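Vivness Room Heater: Set-up Guide
Section 3. Placing the heater and first use

Revised March 2021
2356 shares | 10 comments

Read this section before you plug the heater in. It applies to the Vivness 2000 with the Gakorell wall control. If you have the older heater without a wall control, skip steps 5 to 7 and use the dial on the side.

3.1 Choosing a place

1. Unpack the heater and stand it upright. Keep the box until you have checked the feet, the cable and the wall control. The spare fuse is taped under the lid and is easily thrown away with the packing.

2. Put the heater on a firm, level floor. Thick carpet is fine if the feet do not sink in so far that the body touches the pile.

3. Leave a clear gap all round. Bedding, curtains and chair covers must not be able to touch or fall on the heater. The same goes for anything that hangs or leans nearby.

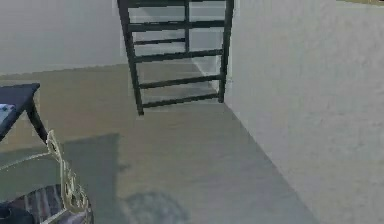
4. Check that the cable reaches the socket without being pulled tight. Do not run it under a rug or behind a radiator.

CAUTION: Plug the heater straight into a wall socket. At full power it draws 2000 watts, and an extension lead or a block of sockets may overheat. If the plug or the socket plate feels hot, switch off at once and have the socket checked.

CAUTION: Do not use the heater in a bathroom, or in a shed or garage with a damp floor.

3.2 Pairing the wall control

5. Slide the cover off the back of the wall control and fit the batteries. The screen shows two dashes.

6. Hold down the round button on the heater until the light turns amber. Press any button on the wall control within a minute. The light turns green when the two are paired. If it goes out instead, wait a moment and try again from the start of this step.

7. Fix the wall control at chest height, on an inside wall if you can. Avoid places in direct sun, above the heater, or in the draught from a door. The sticky pads supplied will hold on smooth paint. Use the screws on rough plaster or wallpaper.

Note: The wall control measures the temperature where it hangs, and the heater follows it. If it is in a cold corner, the rest of the room will be too warm.

3.3 First heating

8. Open a window slightly and switch the heater on at full power. There may be a smell of warm dust or paint. Leave it until the smell has gone, then close the window. This should not be needed again unless the heater has been stored for a long time.

9. Set the temperature you want. Start low and go up one degree at a time, leaving a good hour between changes. Turning the setting up high does not heat the room any faster. It only means the heater stays on longer.

Note: You may hear ticking as the metal warms and cools. Steady buzzing is a fault. Unplug the heater and call the service desk.

3.4 Heating a spare room

A room that is not used every day is better kept at a low steady setting than heated from cold the evening before a visit. Walls and mattresses take much longer to warm than the air does, and a quick blast often leaves damp on the windows. Choose the setting marked with a moon, leave the inner door ajar in the daytime, and raise the temperature on the morning the room is needed. Turn it down again at bedtime.
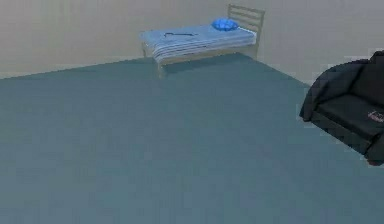
A customer wrote in January to say that the moon setting had kept the windows clear but the heater seemed to come on far too often in the small hours. We asked for the wall control to be moved away from the outside door, and the customer later reported that the night running had dropped to a few short spells.

3.5 If the heater does not start

10. Check that the socket is switched on and the heater is upright. A switch in the base cuts the power if it is tilted.

11. Look at the screen on the wall control. Code 1855 means that pairing has been lost. Repeat steps 5 and 6. A blank screen means flat batteries.

12. If the heater still does not start, change the fuse in the plug for the spare. If the new fuse blows as well, do not fit another. Contact Dodel, the service agent for all Vivness heaters, and have the number from the rating plate ready.

Cleaning and summer storage are covered in Section 4.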